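3. Construction of the Shared-Workshop Cell

3.1 Frame and work surface
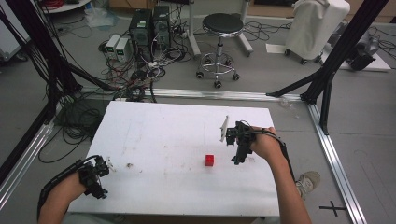 Figure 1. The work surface during a trial with hand-held grippers and a single red cube.

The cell was built by three of the authors in a shared workshop where floor space is let by the bay. Two constraints followed from this. The cell had to fit inside one bay, and it had to come apart again without cutting tools if the bay was needed by another member. Both pointed to aluminium extrusion with bolted corners, and no welded or glued joint is used anywhere in the structure.

The lower rails lie directly on the workshop floor. An earlier version raised the work surface to bench height on four legs. It was given up after the first month, when Sầm measured the sway at the top of the frame and found that leaning on one rail was enough to shift the calibration of the overhead camera. Lowering the surface removed most of the sway. It also meant that the operator had to work looking down at the board, which is less comfortable over a long session, and sessions were shortened as a result (Section 3.4).

The work surface is a flat white board. White was chosen for contrast with the objects used in the first set of tasks, which are small and strongly coloured. The drawback is that a white board shows every mark. Scuffs build up where the gripper fingers touch down, and small stains appear near the edges. We did not clean or repaint the board between sessions. A policy trained only on a clean board might well fail on a marked one, and the board in a shared workshop will not stay clean for long.

3.2 Hand-held grippers

Demonstrations are recorded with a pair of hand-held grippers, one for each hand, and not by moving the arms themselves. The operator closes the fingers by squeezing the handle, and the finger opening is logged together with the pose of the device. The body of each gripper is a modified form of the Clulley pattern, redrawn by Lại so that all the parts could be made on the workshop's own machines. The changes are small: a shorter handle, a wider slot for the finger carriage, and a cable outlet moved to the rear.

Each gripper is wired. A battery and radio version was tried on the bench and worked, but it added weight at the wrist and dropped samples whenever another bay was using the same band. The cable is led back along the forearm in a sleeve. Two operators found that a loose cable pulled the gripper slightly to one side at full reach, and the pull could be seen in the logged poses as a steady offset. Leaving a slack loop near the elbow cured this for one operator. The other preferred to tape the sleeve at the wrist.

The fingers are narrow, so that they can reach between closely spaced objects. They hold a cube well and a thin plate badly. With a plate, the contact area is short and the part tends to turn about the line between the fingertips. Rubber pads from Plenar reduced the turning but made it harder to let go cleanly, and they were left off for the trials reported in this paper.

3.3 Computing and power

Recording and control run on two desktop computers kept outside the frame. One handles the cameras and writes all image data to disk. The other reads the grippers and keeps the clock against which both streams are stamped. The split was made after a single machine was found to miss gripper samples during heavy disk writes. Both are second-hand and neither was bought for this work.

The gripper electronics are fed from benchtop supplies with front readouts. These are larger and dearer than fixed adaptors, but the readout was useful during fault finding - a stalled finger motor shows as a rise in current well before it shows in the position log. Wiring between the supplies, the computers and the frame runs along the floor. We had planned to enclose it in trunking from Edance, and the plan was dropped because the layout was still changing each week. Readers who intend to repeat the build should label both ends of every cable from the start. We did not, and Mai spent most of December tracing faults to connectors that had been swapped.

3.4 Trial procedure

A session consists of 40 trials. At the start of each trial the operator places the objects by hand, takes up both grippers and waits for a tone. In the simplest task there is one cube on the board, and it must be moved onto a target region. In the plate task the right gripper carries a thin plate, which is used to push or support the cube while the left gripper is brought in. The operator was told to work at an even pace and to let a poor attempt run to its end, so that recoveries would be kept in the data.

Over the whole build period 1,913 trials were recorded. Of these, 93 were removed: most had a gap in the gripper stream, and the remainder had been started before the camera was ready. No trial was removed on the grounds that the task had failed. A further 18 trials recorded by Vi on the raised version of the surface are kept in the archive but are not used in training, and they are not included in the total.

Floor markers were laid with black tape as a guide for placing equipment outside the frame. They proved less exact than expected, as tape lifts when it is walked over, and the camera pose was instead checked against the corners of the board before each session. The check takes a few minutes. When the error was above the limit given in Section 4, the camera was calibrated again and the earlier file kept under its own name.

3.5 Limits of the build

Three points bear on the results that follow. The lighting is that of the workshop and was not controlled. The view beyond the rails changed from one session to the next, as stools, covered equipment and other items belonging to the workshop were moved. Finally, all operators were right-handed, and in the plate task the plate was always carried on the right. Trình has since modified the Phan mount to accept a plate on either side, but data from that version were not ready in time for this paper.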